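Mösli ceasefire line: does the October text change anything?
Foreign policy board, 9 replies

algate_reader, 2026-09-22
The draft moves the monitoring posts 4 km back from Akberg. Annex 2 still lets either side suspend inspections without notice. I read that as no change.

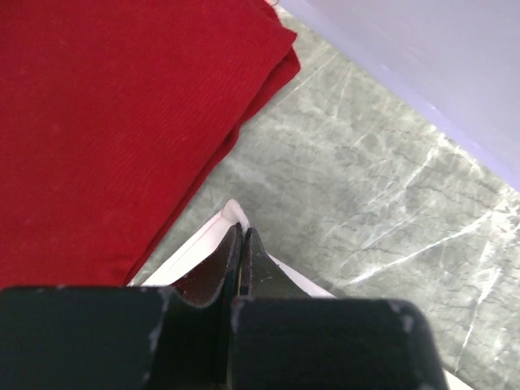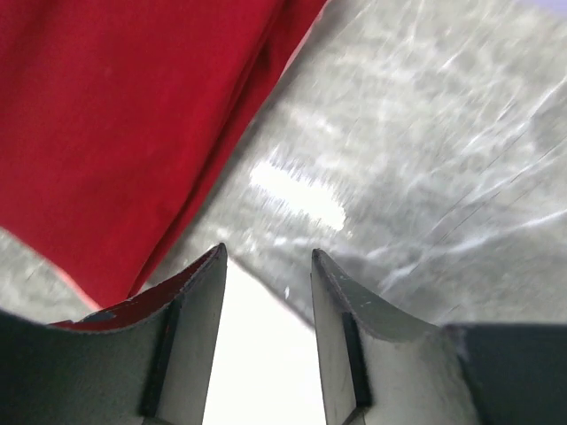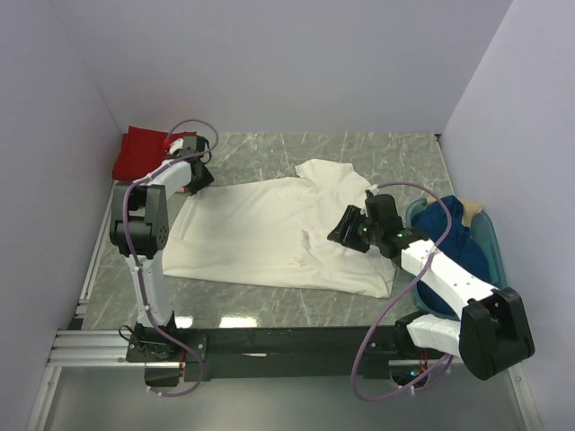 Red cloth in the first two, cream-white T-shirt in the third.

tarn_row
Disagree. Suspension now lapses after 5 days unless renewed in writing. The old text had no limit.

algate_reader
Renewed by whom? Article 4 doesn't say.

fandville_k
The joint commission, per Wendelin Rüegg's briefing. He also gives 2,926 displaced households on the Akberg side, and the annex has no return timetable for them.

tarn_row
Returns are in the separate protocol. Different document, different signatories.

algate_reader
Then it isn't binding on the Mösli side. They never signed the protocol.

fandville_k
They initialled it. Whether that counts is disputed.

tarn_row
Has anyone got the October wording of Article 4? My copy stops at Article 3.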